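Questions about reporting a crime and making a statement

Damidia Community Justice Office
Last reviewed 23rd June

**Do I have to give my name when I report an assault?**

No. A report may be made anonymously at any counter or by telephone. An anonymous report cannot be followed up with you, and you will not receive a reference number.

**What is the difference between a report and a statement?**

A report tells police that something has happened. A statement is your own signed account and may be used in court. You may be asked for a statement some weeks after the report was made.

**I live in the same building as the person I am reporting. What should I do?**

Tell the officer at the first interview. An interim protection order can be sought on your behalf, and the registry at Ballolik will normally list the application within 3 working days. If you are in immediate danger, call triple zero.

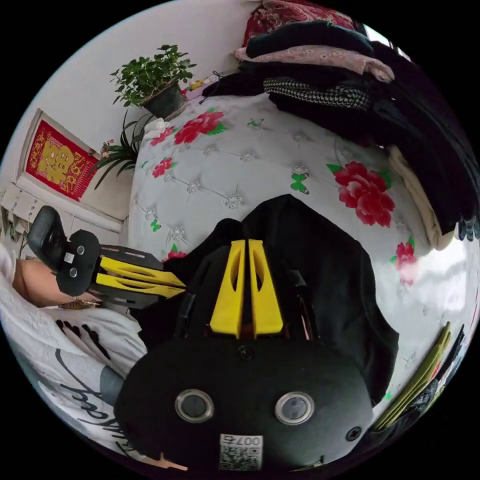 *Shiyu Jin*

**May I bring someone with me?**

Yes. A support person may sit with you while the statement is taken, provided that person is not also a witness in the matter. Persons under 18 must have a parent, guardian or independent adult present.

**Can I change my statement once it has been signed?**

The signed copy is not altered. You may make a further statement correcting or adding to the first, and both are kept on the file. Please quote your reference number when you ask for an appointment.

**Is financial help available?**

Victims of violent crime may apply for up to $3,000 towards counselling, relocation and lost wages. Use Form 211, available at the Ballolik registry and at the Tang Street office. Funeral expenses are assessed separately, and the family's application may be lodged before any charge is laid.

**How long will the application take?**

Most applications are decided within four weeks. Those received in July may take longer while the end-of-year accounts are closed.

**Will I be told if the accused is released on bail?**

Only if you have asked to be placed on the notification register. The form may be signed when you make your statement or at any later date.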